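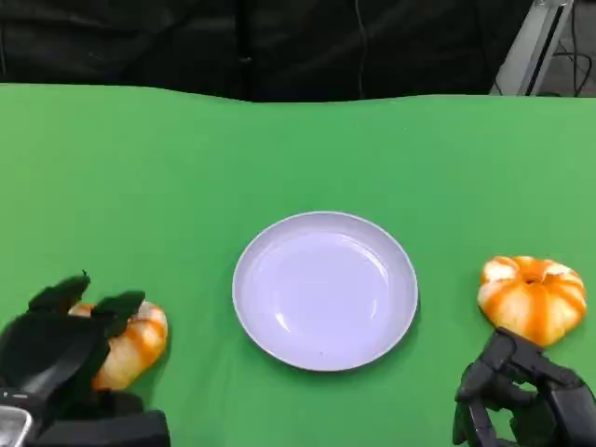 Athlete Services: How-to guides

Registering a team for the Skendham Multisport Games

Registration is completed by the team manager through the Vumine portal. Individual athletes cannot enter themselves in team events.

Before you start, have the following ready:
Club affiliation number
Full legal name and date of birth of each player, as shown on the passport
A colour headshot of each player, taken against a plain background
Proof of eligibility for the region you represent

1. Log in and select New Delegation. Choose your region from the list. Ondarbridge and Osagie are listed separately and enter separate squads in all sports except rowing.

2. Select the sport and age division. The division is set by the player's age on the opening day in June. Masters divisions cannot be changed after submission.

3. Add players one at a time, or upload the roster as a CSV file. The file must not exceed 100 rows. Accented characters are accepted if the file is saved as UTF-8; otherwise a name such as Flor Londoño will print incorrectly on the accreditation card.

4. Assign a captain and one reserve contact. Both must have a mobile number that works while travelling.

5. Pay the deposit of $200 per team. Cheques are not accepted. A further $50 applies to each roster change made after the deadline.

6. Check the summary page and press Submit. Status changes to Pending until eligibility documents have been reviewed.

Entries close on 1st March. Withdrawn teams forfeit the deposit.

If the status reads Returned, open the Notes tab, correct the fields marked in red and resubmit. Eligibility queries go to Ayana Tefera, delegation registrar, through the Messages tab. Quote the delegation number in the subject line.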